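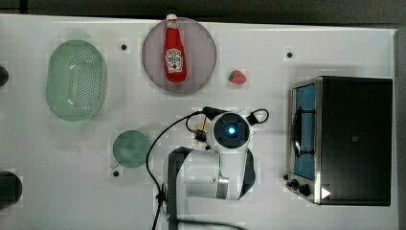
Whoever decides where the ketchup lives should be the one who has to clean the shelf. A reader left me that under my last post, the one where I complained about our sticky cupboard, and I've been laughing about it for days, mostly because it's me. I decide where the ketchup lives, and I clean the shelf, badly, twice a year.

So this week I finally did the thing I'd been threatening to do since October, and had everything out. The lot. Plates, pans, the colanders (plural, we'll get to that), the drawer of lids that fit nothing, and the bottle of ketchup that has been living on its side behind the vinegar. I gave myself 60 minutes with the kitchen timer on and it took the whole afternoon and a bit of the evening.

I'd love to tell you I had a system. I had three boxes from when we moved into the flat on Veltley Road and a roll of masking tape. One box for keeping, one for the charity shop, one for "ask first", which ended up the fullest by miles.

Plates were the easy bit. We had 12 dinner plates when we moved in, all from the same Solness set, plain white and a bit heavy. We now have seven of those and a crowd of odd ones that have wandered in from picnics and parties and other people's houses. I used to mind this. I used to want a cupboard where everything matched and you could stack it all with your eyes shut. Now I think a purply plate next to a greeny one looks rather nice on a white table, and it means you can say "yours is the green one" and stop an argument before it gets going. The odd ones stay! Two of the white ones had chips you could cut yourself on, so those went in the bin wrapped in newspaper.

Then colanders. Why do we own three? One is metal and wobbles, one is the big one I use for pasta, and one is a little enamel thing that I bought purely because it was pretty and which lets rice straight through. I do think a long oval colander is the best shape going, by the way, if you've a narrow sink. It sits over the bowl properly and doesn't tip your potatoes out. I've gone on about this at length to anyone who stands still. The wobbly one has gone. The enamel one is now a fruit bowl, and full of strawberries it looks lovely, and they get a bit of air round them and don't go furry by teatime.

On strawberries, as it's the season – please stop washing them when you get them home. Leave the green tops on, leave them be, rinse them when you're about to eat them. I used to wash the whole punnet and feel very organised, and then throw half of it away.

The big decision was the toaster oven. Ours is a Mendix, a hand-me-down, and it has been sulking on the worktop taking up the space where I'd like to chop things. I was all set to put it in the charity box. Then I thought about what we've cooked in it lately: cheese on toast, a tray of chips, jacket potatoes finished off when the big oven was full, and a frankly enormous amount of garlic bread. So it stays, but it's moved down to the end by the wall with the door facing into the room, so you can get a tray out without elbowing the kettle. I gave the glass a good going over with bicarb paste while I was there, left it on while I had a cup of tea, and wiped it off with an old tea towel. Came up a treat. The knobs pull straight off on mine, so do check yours, the muck behind them was a disgrace.

And the ketchup? Right. I stood it on a saucer. That's it, that's the great idea. It drips down its own side whatever you do, so the saucer catches it, and the saucer goes through the wash with everything else. I got the notion from the café part of Ahuja's, the corner shop, where all the sauces sit on little dishes. It lives in the fridge door now in summer, saucer and all, though I've had complaints from a certain person in this house who believes ketchup should be served at room temperature. We're in talks.

Things still to sort: the lids (I couldn't face them), the drawer with the takeaway menus and the batteries, and whatever that smell is under the sink. I've also got a roasting tin that needs a new home if anyone local wants it, it's a good one but it won't go in our dishwasher, and I've had enough of scrubbing it in the bath.

Next time, spices. I found a jar of nutmeg at the back that's older than the flat's wiring, and I've a horrible feeling it has friends.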